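How to Look After a Gripper

Robots can lift a car door all day. Hand one a dishcloth and it's in trouble. Cloth flops, so a robot's gripper – its hand, more or less – has to pinch without slipping.

At the Lurnbridge workshop, Sioned Griffiths looks after the grippers. First she wipes the fingertips, because fluff loves a fingertip. Then she checks that both fingers meet in the middle. If one is crooked, out comes the 2 mm hex key, which is never where she left it.
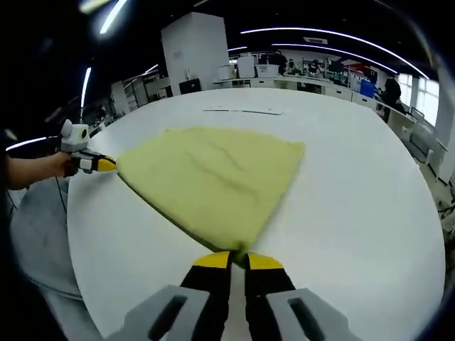
Two grippers, one cloth. The yellow tips do the pinching.

Next comes the pinch test. Sioned closes the fingers on a cloth and tugs for 10 seconds. If it slides out, the tips get changed. Old tips go in a jar, and the jar now holds some 460 of them. Rutilio Cortés wants to throw it away. Sioned has hidden the jar.

Try it yourself: pick up a sock using two spoons. Now fold it.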